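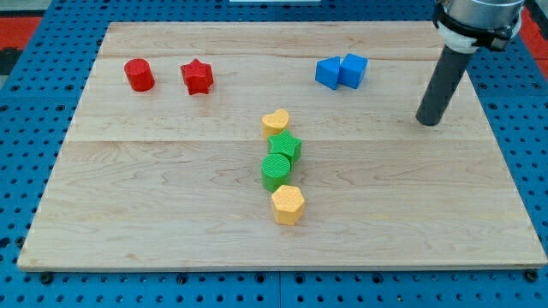 **Ismail Slaoui**, plant secretary, Berkby Growers

Notes – butterwort leaf pullings, June meeting

- Hello, thanks to Brahim Shehata for the projector. Start straight away, only 11 mins
- Winter leaves best. Pull down and sideways, want the white bit at the base. No white bit = no plant, usually
- Lay on damp peat/sand, right way up. Lid on. Bright, no direct sun
- My Berkby batch: plantlets at 7 weeks. Dedton lot slower, colder windowsill I think
- Water – rain only!! Tap here is awful. Tell the kettle story if time
- Mould: take the leaf out, dont spray. I sprayed. Lost the tray
- Potting on – wait for roots, cocktail stick, not fingers. Small pots fine for the frist year
- Someone will ask about feeding. Crushed bloodworm, tiny pinch, once they're coin sized
- Pass round tray B (NOT tray A)
- Questions, then raffle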